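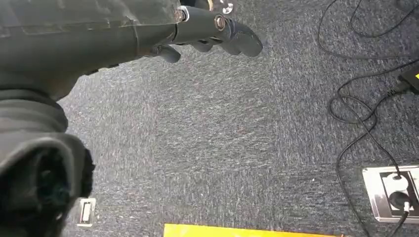
Rurow folding poster stand, reviewed after one very long research day

Jun 14, 2026

Quick one as I have grades to get in. I help run the undergraduate research day at Mendoza and this spring we finally ditched the old easels. Replaced them with the Rurow folding stand, the freestanding kind with a crossbar and clips. Used them all through May: practice sessions, the day itself, then the department open house. Posting this since I couldn't find a single review written by somebody who'd put up more than one.

Short version. Good stand, bad clips, terrible bag. Would buy again.

What we needed

Something a nervous sophomore can set up alone. Holds a paper poster or a fabric one. Folds flat enough for the closet behind the registrar's office, which is not a generous closet. The easels failed all of that, plus they needed foam board behind every poster and students were paying for the board out of pocket. That was what bugged me most.

We had 272 posters listed in the program over the two sessions. Didn't buy that many stands, obviously. Posters share, morning crowd out and afternoon crowd in. So the changeover matters a lot, and that's mostly what I'm judging here.

Setup

Pull the legs out, stand it up, slide the pole, twist to lock. Takes three minutes the first time and a lot less after that. The twist lock is the best part of the whole thing. Easy to feel when it's tight. The instruction sheet is useless, tiny drawings and no words, so I'd just show people. Itzel Ventura did a demo for the morning group and then made each of them do it once before they got a poster number. Do that. Saved us later.

One warning – the legs have a stop you can't see and if you push past it they pop out of the collar. They go back in, but it looks like you broke it. Several students came to me looking pretty pale.

The clips

Ugh. Four clips per stand, two top and two bottom. Fine on paper. On fabric they slip, slowly, so the poster looks great at check-in and has a sag in it by the time the judges come round. Getsemaní Zamudio had a fabric poster on soil salinity and spent her whole slot with one hand behind her back holding up a corner. She still placed, good for her. We swapped in ordinary binder clips for the afternoon and had no more trouble. Honest question for Rurow, why not just ship binder clips?

Also they're spring loaded and they bite. Watch your fingers.

Stability and floors
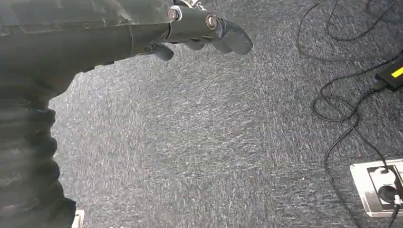
Wobble was my big worry before buying, the stand is light and the aisles get crowded. In the atrium, on tile, it moves if somebody brushes past. Doesn't fall, but it walks a little, and by noon a row that started out straight isnt anymore. Upstairs was much better. The rubber feet grip short carpet well, and on a gray speckled carpet like the one in the photo masking tape marks are hard to spot, so use bright tape for the row positions. We used tan. Dumb. Hermenegildo Ledesma went back along every row with neon pink and after that people found their spots without asking me. The feet didn't leave dents that I noticed, and facilities hasn't emailed, so good enough.

Outdoors, no. Tried one at the open house by the side door and the first gust took it. There's nowhere to hang a weight.

Width

Check this before you order. The crossbar takes our standard landscape poster with a bit to spare, but a few students had printed to a national meeting's size, which is wider, and those hung over both ends and curled. Not really the stand's fault. We put the size limit in the call for abstracts and half of them read it. Tomás Brandão ended up presenting from a wall with painter's tape, perfectly happy.

The bag

The zipper on mine went on day one. The bag is cut so close to the folded stand that you have to get the legs in at exactly one angle, and at the end of a long day no student is going to do that. We gave up and tied the stands in bundles with velcro straps. Skip the bag if they'll let you. They wouldn't let us.

Versus the Imholm

Looked at the Imholm panel boards too. Nicer, double sided, real pins, very solid. But heavy, and you need two people and a cart for each one. Eustaquio Villaseñor, who runs the same kind of event over in engineering, has them and loves them, but he also has a loading dock and a storage room. If your boards stay in one building get the Imholm. If they go up and down stairs, get these.

Ordering

Bought through Flusora with the education discount, which kicks in at 200 units. We got there by splitting the order with the library. Shipping was split across deliveries with no notice, so the crossbars turned up before the legs did and I had a bad week. Customer service answered fast when I wrote though, and sent replacement collars for the couple that came cracked. No argument, no photos needed.

Would I reccomend it? Yeah. Budget for binder clips and straps, tape your rows in something loud, keep them off slick floors if you can. I'll update after the fall session if the twist locks start to go.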